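Thursday, arvo

In from 830, kettle first. Sorting day for the Okbridge bags, should of been done last week but the dryer was playing up again.

Sports kit only today. Bohdana Yurchenko has the Purnwood lot (towels, socks, anything fleecy) and I've got tops and shorts. Agreed we stop using the colour code on the whiteboard, half of it has rubbed off anyway. Going by fibre tag first, then colour.

Notes as I go -
- red with white panels: keep on its own, cold wash, no soak. The Stosta powder is too harsh on red, switch to the liquid
- colour catcher sheet in every mixed load. 2 sheets if the red is new
- check pockets!! gum in the drum last time, took me all lunch to get it off
- printed numbers inside out, never iron over the top
- drawstrings knotted before they go in, otherwise they vanish into the waistband and I'm fishing with a safety pin

Load 424 came out grey-ish in the whites. Someone put a navy sock in. Rewash with oxygen bleach, 40 degrees, then line not dryer.

Sirko bench is free for folding now that the mending has gone upstairs. Nicer height than the table, my back says thanks. Tops flat, sleeves in, thirds. Shorts in half then half again.
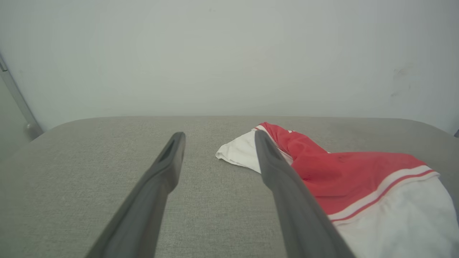 How do you stop red bleeding into white panels on the same garment?
Cold water, short cycle, out of the machine the minute it finishes, and dry it flat so the wet red isn't sitting on the white.

To do: more colour catchers, new marker for the whiteboard, ask Bohdana were the small mesh bags went. Spin test on the old machine tommorow if there's time.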